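Looking After a Marble Countertop
Wirnelbridge Home Notes - Kitchen

Marble is a soft stone, and most of the damage it picks up in a kitchen comes from ordinary food. Lemon juice, vinegar, tomato sauce and wine all eat into the polish and leave a dull mark called an etch. A stain is a different problem. Staining happens when something with color, such as coffee or cooking oil, soaks into the stone.

Daily cleaning

Use warm water with a few drops of plain dish soap and a soft cloth. Rinse with a second cloth and dry the counter right away. Water left to sit will leave rings, mostly near the sink and under potted plants.
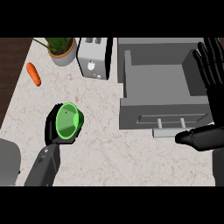

Skip anything sold for bathroom scale or glass. Many of those sprays contain acid or ammonia. Scouring powder and the green side of a sponge will scratch a polished finish.

Spills

Blot, don't wipe. Wiping spreads the spill over more stone. Once it is soaked up, wash the spot with soapy water and dry it. If oil has already gone in, mix baking soda and water to a thick paste, spread it over the mark and tape plastic wrap on top. Leave it for 24 hours, then scrape it off with a plastic spatula and rinse. Old oil marks can take three or four rounds.

Light etching

A small etch on polished marble can sometimes be buffed out with marble polishing powder and a damp cloth. Work in small circles and stop to check often. On a honed (matte) counter, leave the powder alone - it will make a shiny patch that looks worse than the etch. For sanding by hand, 400 grit is as coarse as a beginner should go, and only on honed stone. Try it first in a corner behind the bread box.

Sealing

Put a few drops of water on the counter and wait 17 minutes. If the stone under the drops has turned darker, it needs sealer. Clean the counter the night before so it is fully dry, wipe the sealer on evenly and buff off the extra before it dries. Follow the time on the can. We do ours in June, when the windows can stay open.

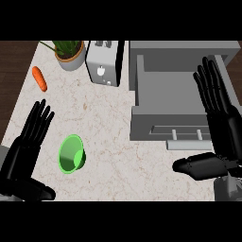
Will sealer stop lemon juice from leaving marks?
Sealer only slows down stains. Acid reacts with the surface of the stone itself, so a sealed counter will etch as fast as an unsealed one. Use a cutting board for citrus and wipe up drips when they happen.

Heat

Marble can take a warm dish, but a pan straight off the burner may crack it or scorch the sealer. Keep a trivet next to the stove. Small appliances should have rubber feet that are clean underneath, as grit caught there will scratch when they are moved.

Last updated Wed 13 November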